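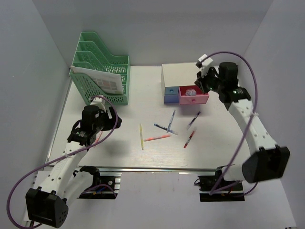 Green file organizer, drawer box and pens on the table

From: Ekrem Karabulut
To: Clenora fan list
Subject: Re: The reunion special and the tabloids

Replying to the message from the Daltdale member, quoted in part:

> I watched the reunion special last night and I don't see why everyone
> is so upset. She looked tired and she forgot two of the old songs. The
> papers wrote that she looked tired and forgot the songs. How is that
> an attack? If you go on TV in front of 3,000 people you should expect
> to be written about. Also, does anyone have the second season with
> the original theme? My set has the replacement music.

I don't agree with the first part, and I can help with the second.

On the papers: a review that says she forgot the words is fair. I was at the taping in March and she did forget them, once in the opening number and once near the end. What I object to is everything that came after. One site ran a slideshow of her leaving the building, with a guess under each photo as to what was wrong with her. Another asked a doctor who has never met her for an opinion. None of that has to do with the show. She is 53 and hadn't sung those songs in front of a crowd since the last season ended. 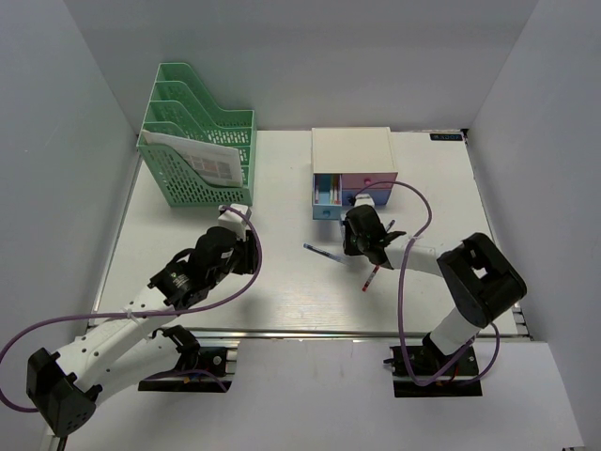
I also think the special was badly put together, and the coverage let the producers off. The cast got 2 days of rehearsal. The host kept cutting in during the interviews, and the clip of the lake episode was shown in the wrong shape so everybody looked wide. Cárdenas, who wrote most of the good episodes, was on stage for less than a minute and was asked one question – about the dog. I would have traded the whole musical segment for ten minutes of him talking about how they wrote the finale.

On the theme music: the replacement started with the Nodberg box set. They lost the rights to the original song and put the instrumental over every episode from season two on. The older single-season discs have the right music. Look at the back of the case – if there is no Nodberg logo in the bottom corner you have the good one. They pressed only 300 of the season two set with the booklet, but the plain one turns up used and isn't expensive. I paid less for mine than for the box.

The pilot has the original theme on every version, as far as I know. If someone has a copy where it doesn't, please write and tell me which one, and I'll add it to the episode guide. I still need running times for the last four episodes too, with the credits included.

Please trim your quotes when you reply. The last digest was mostly the same message over and over.

Ekrem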